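Barter Credits Are Not Free Money

Sat 14 December

Every few months someone from a trade exchange calls my print shop and tells me that my idle press time is as good as cash. The latest pitch came from Tultell. Join for two years, sell into the network, spend the credits on whatever you need.

I've been in one of these before. I did 42 jobs for members of Alterix and ended up with a fat balance and very little I wanted to buy with it. The sign company had quit taking credits in April. The one accountant on the list was booked solid – for barter clients, anyway. I finally spent most of it on hotel nights I wouldn't have paid real money for.

Meanwhile the exchange took its 13 percent, and it took that in dollars.

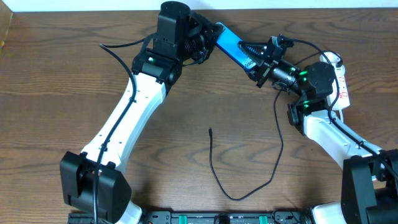 So who does well out of barter? Businesses with empty seats, empty rooms or unsold ad space, where one more customer costs them next to nothing. My paper supplier, Plodard, wants a check within 90 days, and ink isn't idle capacity.

I told Tultell to send me the member list before the contract. I'm still waiting for it.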